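Spent the afternoon at the Jaltus open day and my feet are killing me, so you're getting a thread from the sofa instead of a proper write-up. Kettle's on. 1/10

First thing, it was rammed. I'd been told 50 people by email and there was a sign at the door saying they'd handed out 100 badges before lunch. Mine said BRISTEX VISITOR and I've never worked for Bristex in my life. 2/10

The main hall was all arms in cages moving boxes about. Very fast, very loud, fine. I've seen boxes moved before! What I'd come for was the household stuff, and that was tucked away round the back with hardly any signs. 3/10

So the household bit is bedding, pillows, knitwear, the things we all deal with half asleep. You hold the gripper yourself and do the job with it, two black fingers with blue pads on the ends, and the idea is that a robot learns from what your hand did. 4/10
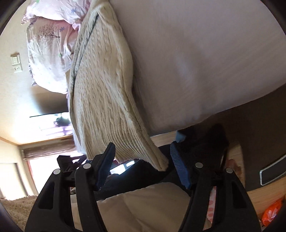 Yolanda Sotelo was running it and she was brilliant, answered everything, even my daft ones. She said rigid things are easy to plan for and cloth is a pain because it's a different shape every time you put it down. I have been saying this about fitted sheets for years. 5/10

I had a go myself. Much harder than it looks!! You lose all the feeling in your fingertips, so you end up watching the pads like a hawk and squeezing far too hard. Chunky knits are kinder than thin cotton, for what it's worth – more to get hold of. 6/10 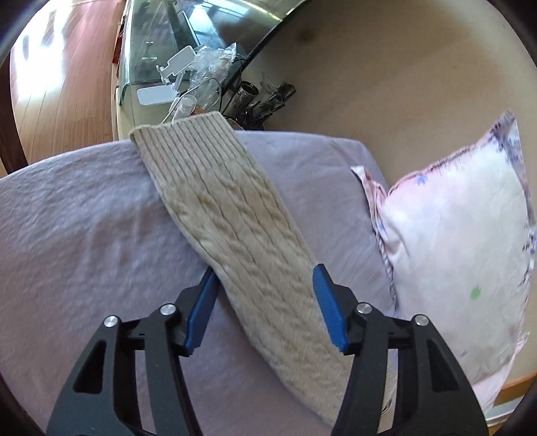 Blue pads either side of a cable-knit sock, on the lavender sheet.

They've got 3,602 recordings so far, all done by people, and they want a lot more before they let an arm loose on it (Yolanda's words, more or less). I asked if mine would count. She was very polite about it. 7/10

Someone asked about Flirkon, which is the software side, and I'll be straight with you, I lost the thread after two minutes. There was a slide with 149 on it and everyone nodded. If you were there and know what 149 was, please tell me. 8/10

Small moan: the talk by Bright clashed with the demo slots, so you had to pick. I picked the demo and I'd pick it again, but a repeat at 4pm would have been nice. Also the sandwiches had gone by one o'clock. 9/10

They're doing another one in February and I've already put my name down. Bringing my sister, who folds jumpers for a living and has opinions. Shout if you want the sign-up link and I'll dig it out tomorrow. 10/10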